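Inicio > Estudios de cine > Promoción y públicos > Artículo

Archivado en: Tráiler y expectativa | Fantasía | Recepción

4. Resultados: ¿mide algo el entusiasmo por un tráiler?

La hipótesis de partida, heredada de buena parte de la bibliografía sobre promoción cinematográfica, sostiene que el primer avance de la última entrega de una saga activa la nostalgia del espectador y que esa nostalgia se traduce en asistencia a las salas. Conviene decir desde el principio que nuestros datos no permiten afirmar la segunda parte, y que la primera nos parece peor fundada de lo que suele admitirse. Quien escribe «he llorado» debajo de un vídeo de dos minutos puede haber llorado o puede estar usando la fórmula que usan los demás en el mismo hilo.

El corpus comprende 71 avances de películas de fantasía que cierran ciclo, con sus hilos de comentarios. De ellos, 29 incluyen en la locución o en los rótulos alguna variante de la despedida explícita («por última vez», «el final de todo», «donde empezó, termina»). El resto se apoya en la música o en el montaje de planos procedentes de entregas anteriores. La codificación la hicieron dos personas por separado, con el esquema de Bhatia, que distingue entre nostalgia de la obra, nostalgia de la época en que se vio la obra y nostalgia genérica. La tercera categoría funcionó como cajón de sastre y absorbió casi todos los desacuerdos.

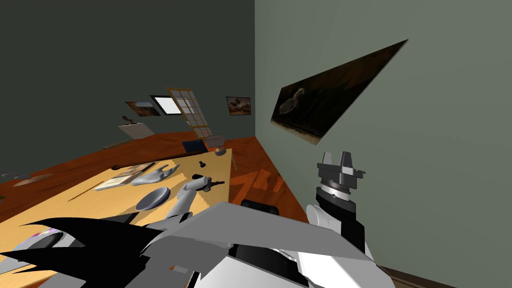 Figura 1. Entorno simulado por ordenador, con pared verde salvia y mesa de madera clara.

Tampoco el grupo de control resuelve gran cosa. Para la saga Skorkavis, cuyo avance final carece de cualquier fórmula de adiós, los comentarios nostálgicos aparecen con la misma soltura que en los títulos que la emplean. Un defensor de la hipótesis dirá que el público trae la despedida puesta de casa. Es posible. Pero entonces el tráiler deja de ser la causa y pasa a ser el lugar donde se junta la gente, y la mitad de los trabajos citados en el apartado 2 tendría que reescribir sus conclusiones.

4.1. El caso Arkside

Arkside se presenta a menudo como el ejemplo más limpio. Su distribuidora, Bumar, difundió el primer avance en septiembre y acompañó el estreno con una nota en la que hablaba de una «respuesta emocional sin precedentes». La nota no explica qué precedentes se consultaron. Revisamos el hilo correspondiente y comprobamos que los comentarios más repetidos se refieren al reparto: quién vuelve, quién falta, a quién le han cambiado la peluca. La emoción aparece más abajo y suele llegar como respuesta a otra persona que la ha nombrado antes.

Un detalle incómodo para nosotros mismos: 23 de los avances del corpus se localizaron solo en copias resubidas, con hilos posteriores al estreno de la película. Quien comenta ahí ya sabe cómo acaba la historia y probablemente ya ha decidido si le gustó. Mezclar esa nostalgia con la expectativa previa es un error que hemos visto en otros estudios y que en una primera versión cometimos también. En la tabla definitiva van aparte, aunque la separación deja algunos subgrupos demasiado pequeños para cualquier prueba estadística que merezca el nombre.
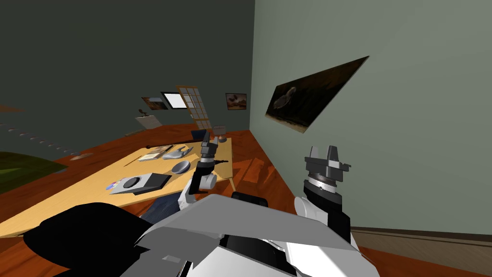
Consuelo Solís objeta que esta cautela es excesiva y que, si se exige al comentario en línea la limpieza de una encuesta, no quedará material con el que trabajar; a su juicio, la repetición de fórmulas es en sí misma un dato sobre la comunidad que las repite, y descartarla por insincera supone aplicar un criterio que nadie aplicaría a los aplausos en una sala.

La objeción es razonable y la aceptamos a medias. El aplauso, al menos, exige haber comprado la entrada. Sobre el comentario no sabemos ni eso, y ninguna de las fuentes revisadas enlaza al usuario que escribe con el espectador que asiste. Mientras ese enlace no exista, hablar de «eficacia» del tráiler nostálgico equivale a dar por bueno el vocabulario de quien lo vende.

4.2. Música y montaje

Los avances sin despedida explícita recurren casi siempre al tema musical de la primera entrega, ralentizado y a piano. La coincidencia es tan amplia que resulta imposible aislar su efecto: faltan casos en los que la melodía no esté.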